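Annag Guthrie
11 Jan 2020

1/ A few people asked how I moved my sourdough starter from a warm kitchen to a cold one without losing it. Short thread. It is mostly about flour and patience.

2/ The old flat had the boiler in the kitchen cupboard, so the starter doubled by lunchtime. We moved in December. The new kitchen faces north and the radiator is behind the fridge.

3/ First week: hardly a bubble. It smelled of nail varnish by day three. That smell usually means it is hungry. I had been feeding it too little and leaving it too long.

4/ What I changed. I kept 30 grams of old starter and threw out the rest. Fed it twice a day, equal weights of flour and water. Half wholemeal rye, half strong white.

5/ Water matters more in winter. Straight from my tap it is very cold. I let a jug stand overnight next to the kettle and use that in the morning.

6/ Where to keep it. I tried the airing cupboard -- too hot, and it went thin and sour. The top of the fridge was better. Oven with only the light on was best, but put a note on the door. Huia Mudgway preheated hers with the jar inside and had to begin again from a dried bit.

7/ On dried bits: spread some lively starter on baking paper, leave it until it snaps, then store the flakes in a jar. Takes a day or two here. Mine are at the back of the tea shelf.

8/ It took 13 days to get back to doubling between feeds. I did not bake with it before then. Pancakes and crackers with the discard, yes.

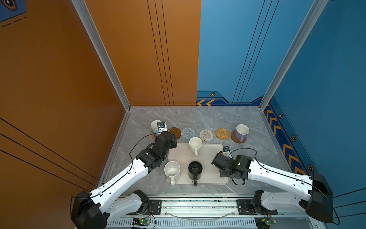
9/ First loaf back was flat but tasted fine. Second one I gave an extra 2 hours before shaping and it held up much better. If your kitchen is cold, go by the dough and ignore the times in the book.

10/ Someone asked about the fridge. Once it is strong again, a weekly feed and back in the cold is fine. Take it out the night before you bake and feed it then.

11/ Rye is still the thing I would buy first. A small bag lasts me over a month. I will put the cracker recipe up when I have typed it out -- it needs more salt than I wrote down.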